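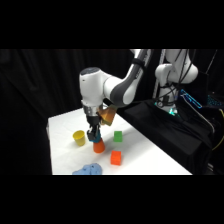

The Irkar is a blackout curtain for people who have tried the other kind. You know the other kind: sold as blackout, hung with hope, and by six in the morning the bedroom looks like the inside of a lampshade. Irkar is woven by Pliltalen in a dense polyester with the dark yarn buried in the middle, so the side facing the room can be any color you like. Black remains the best seller by a wide margin. A dark black curtain behind a white-topped table makes even an orange cup look important, and people who hang one for sleeping tend to find themselves rearranging the furniture in front of it.

Sizes and headings

Each pack holds 2 panels. Drops are 300 cm as standard, which suits most tall windows and gives short ones a puddle on the floor that magazines consider romantic and vacuum cleaners do not. Hemming tape is in the pack. Choose from eyelet, pencil pleat or the Bühler wave heading, which needs its own track and a patient person on the ladder.

For width, measure the pole and double it. Everyone skimps here. A flat curtain lets light in at the sides and looks like a sheet someone forgot to take down.

Weight

The fabric is 600 grams per square meter. Tension rods will not hold it, whatever the rod's packaging says. We recommend the Carus steel pole, sold separately, with 4 brackets for anything wider than a single window.

Care

Wash cool, on its own. Do not tumble dry. Iron on the reverse, if you are someone who irons curtains. Black panels show cat hair beautifully. A lint roller is not included.

Colors: black, slate, oatmeal, moss. Moss is back in stock from 22 March 2025.

Returns accepted on unhemmed panels only. We can tell.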